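Nukon painter's tape, the blue one, 3 stars

Bought two rolls in March for the hallway and the little bathroom. Paid 19 for the pair at Carroll, which I thought was fine until I saw the same thing cheaper at Ukard a week later. Oh well.

Good stuff first. It comes off clean. Left it on the bathroom trim way longer than the label says to (life happened) and no gunk, no paint pulled up. Walls were Postano eggshell, two coats, if that matters to anybody. Sticks fine to wood trim and old gloss. My neighbor Stavros Vasilakis borrowed what was left of roll one for his window frames and says the same, no residue, even on the sunny side.

Now the annoying part. It tears when you dont want it to. Pull fast off the roll and it splits down the side, then you get a skinny piece and have to pick at the roll with a fingernail to find the edge again. Did that maybe every third pull. Roll two was better than roll one so maybe I got a bad one??
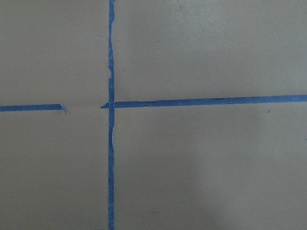
Bleed: some. Crisp line on smooth trim if you press it down hard with a putty knife. On the textured wall, forget it, paint crept under in a bunch of spots and I was back in there at 11 pm with a tiny brush. Sealing the edge with the wall color first fixed most of that. Afia Annan at the Carroll paint counter told me to do it and I ignored her, so that ones on me.

Length is supposed to be 200 feet on the big roll. Didn't measure. Ran out sooner than I wanted with one door frame to go, but I also wasted a lot on the splits.

Would I buy again? For trim, probably, if its on sale. For stripes or anything fancy on a wall I'd spend more. Dont store it in the garage either, the leftover roll sat out there and now the edges are all dinged up and it pulls even worse.

Minus one star for tearing, minus one for the bleed. Shipping n/a, bought in store.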